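Every May somebody rediscovers the bunt. This year it's our own club, the Skuso Park Rovers, where the new hitting coach has decided that A-grade will be "playing for one run" from the fourth inning on. I've sat through the explanation twice now and I'm still not buying it.

The case, as far as I can follow it, rests on a spreadsheet. It covers 1,791 plate appearances across the local grades, and it says teams that bunted the runner over scored at least once more often than teams that didn't. Fine. Who was batting, though? Who was pitching? Half of those games were against Lonberg, who went through last winter without a third baseman who could field a slow roller, so of course bunting worked. I could have bunted on Lonberg, and I'm 16 kilos over my playing weight.

What bothers me more is who's being asked to do it. Nikov is our best hitter and he squared around 3 times in the last game, once with a runner already on second and the infield playing in. He popped one up, fouled out on another, and finally got one down. We scored once and lost by four. Pillai, who can really place a bunt, sat on the bench until the eighth - explain that one to me.

I don't mind a bunt late in a tied game with the bottom of the order up. I do mind giving away outs as a philosophy, and calling it fundamentals so that anyone who objects sounds lazy.

Anyway, training is at six and I'm told we'll be bunting.

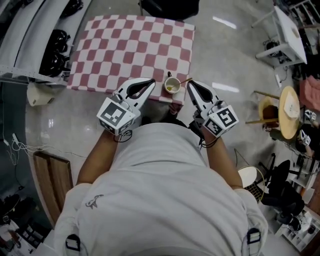

Mohandas Thevar: You left out that two of Nikov's three came with the wind blowing straight in, and he wasn't hitting one over anybody's head in that. I'd still have let him swing with the infield in.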